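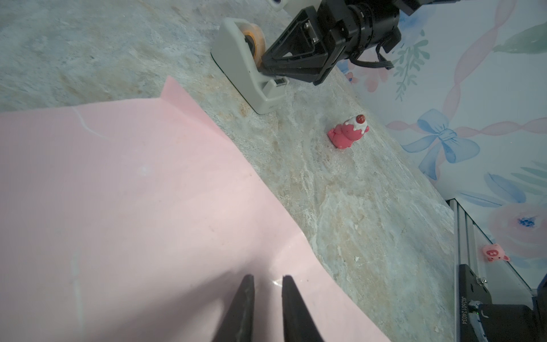 Tape dispensers, then. I've had the Werkudby desk one for most of a year now and kept meaning to write it up, and as I've just got through a mountain of wrapping with it I may as well do it while my opinions are fresh. It's the small white plastic sort with the curved body, takes a roll of clear tape, little dark cutting tab at the front. Mine lives on the marbled table at the pastel end of the room, behind a big sheet of pale pink paper more often than not, and the little pink figurine with the cherry on its head stays out there with it. The paper is the Gelgate stuff and I'll get to that as well, seeing as half of what I think about the tape depends on it.

Monday, October 7, 2019

Price first. I paid 4 pounds for the dispenser with one roll in it. Refills come in a box of 16 from the same place and work out cheaper than the supermarket, though you do then own a lot of tape. Bought in January in a fit of being organised. Still have plenty left.

What I use it for: birthday parcels, school book covers, labels on jars, the odd ripped page. And wrapping for the craft stall, where I got through 70 small boxes over one weekend. So it has had a fair go. I wouldn't call it heavy use by an office's standards but for a kitchen table it's a lot.

Weight

Light. Too light, if you want to pull tape one-handed. The big old office ones have sand or something in the base and sit there like a brick. Pull on this one and it comes with you. I got in the habit of resting two fingers on the back while I pull, fine for a card, annoying by box thirty. A blob of reusable putty underneath sorts it but then you have to peel it off when you want to move it, and on a patterned tabletop I can never find the bits I've left behind.

The upside is that it goes in a drawer, or a bag, and you don't notice it. The stall box is heavy enough already.

The cutter

Good, mostly. Clean cut if you pull down and to one side in one go. If you dither you get a long stretched corner that folds over and sticks to itself, and then you're picking at it with a nail. Took me a few evenings to stop dithering. It's sharp enough to do the job and not so sharp that I've drawn blood, which can't be said for the metal-toothed one I had before. I've still got a mark on my thumb from that.

Does gum up. Every couple of rolls there's a line of grey sticky muck along the edge and the cuts start to go ragged. Wipe with a bit of kitchen roll and nail varnish remover, don't get it on the body, I did that once and it went dull in a patch.

The roll

The core has a sort of see-through orange tint to it. No reason to care except that it makes it very easy to find a spare in a drawer full of other stuff. Roll clips in from the top. First time I put it in backwards and couldn't work out why the sticky side was facing the wrong way. There's no arrow. An arrow would of been nice.

Standard small rolls from other makes do fit, I tried two. One was a touch loose and rattled. The other was fine. A wide roll won't go in at all so don't bother.

The tape

Clear, a bit shiny. On white paper you can see it if you look, on brown paper you can see it from across the room. On the pink it more or less goes away, though it catches the light at an angle. Then again so does the paper. There's always a bright patch on it somewhere when the lamp's on.

Sticks well to paper, card and glass. Not very well to anything waxed or to that foil gift wrap with the rough glitter on. Peels off glass in one piece after a week. Peels off paper and takes the paper with it, so get it right first time. I didn't always.

Hasn't gone yellow yet on the jars I did in spring. Will see.

The paper

Gelgate pale pink, big sheets, sold folded. I'd have liked it on a roll. Folded means creases, and the creases show as white lines, faint, but once you've seen them they're all you see. I tried ironing a sheet on the lowest setting with a tea towel over it. Better, not gone. On small boxes you can plan so the crease falls underneath. On a large one you can't.

Also corners lift. Lay a sheet flat and one corner will stand straight up and stay standing until you put something on it. I use whatever is nearest, a mug or the scissors or the dispenser itself, and with the dispenser being so light it doesn't do much.

Colour is lovely though. Soft, not that hard bubblegum pink. It goes with the backdrop I've got up behind the table, the one with the ribbons and the light-blue bow and green leaves, and if you take photos of your parcels to sell things that matters more than it should. Folds hold a sharp edge. Doesn't tear when you pull it tight round a corner, or only if you really yank it. I'd buy it again, creases and all, but I'd want it cheaper. Product number 727 if you're looking, there is another pink with nearly the same name and it's much darker. I ordered that one first by mistake.

Using them together

The way I do it now, for anyone starting out on a big batch:

Cut all the paper before you touch the tape. Put the sheets under a heavy book.

Dispenser on the side of your better hand, far enough back that the paper slides past without catching on it. Mine used to sit too close and I kept dragging it along with the sheet.

Pull four or five short strips and hang them off the table edge. Yes it looks daft. On a smooth table they come off clean. Then you've both hands free for the folding.

Long seam first, ends second. If an end won't lie flat, undo it and trim the flap, more tape won't help.

Stop for a cuppa. My wrapping gets visibly worse after an hour and I only see it the next day.

Compared with others

Before this I had a Patrício one, weighted, twice the size, lovely to pull from. The teeth were vicious and the wheel that holds the roll cracked when I dropped it. If it had lasted I'd still be using it. If you have a proper desk and the thing never has to move, get something like that and ignore me.

Also tried the Dirarley hand-held, the kind you drag across the parcel. Brilliant on big brown boxes, hopeless on anything small, you end up with twice the tape you wanted. It's in the garage now and comes out for posting.

The cheap no-name plastic ring you get free with a roll – no. Life's too short.

Niggles

No rubber feet. For the price I know, I know. But four little dots of rubber would fix my main complaint.

White shows everything. Glue, pen, a bit of jam. It washes off with a damp cloth, but you'll be doing it a lot.

The tape end drops back on to the roll if you cut too close and then it's ten minutes finding it again. Leave a bit sticking out over the cutter and it behaves.

The box of refills arrived with one roll squashed into an oval. Still usable, wobbles as it turns. Emailed them, got a new one in the post without any arguing, so fair play.

Who it's for

Someone who wraps at a table, puts things away after, and doesn't mind holding it still. Kids manage it fine, mine can load it. Wouldn't give it to anyone with sore hands or only one good one, the weight really is a problem there and they should get a heavy one instead.

Score, if I have to give one: dispenser gets a decent pass, tape a bit higher, paper somewhere between the two depending how recently I've had to look at a crease. I'll come back and edit if the tape goes yellow. Next job is ribbon, I've got three sorts to try and no idea where the good scissors have gone.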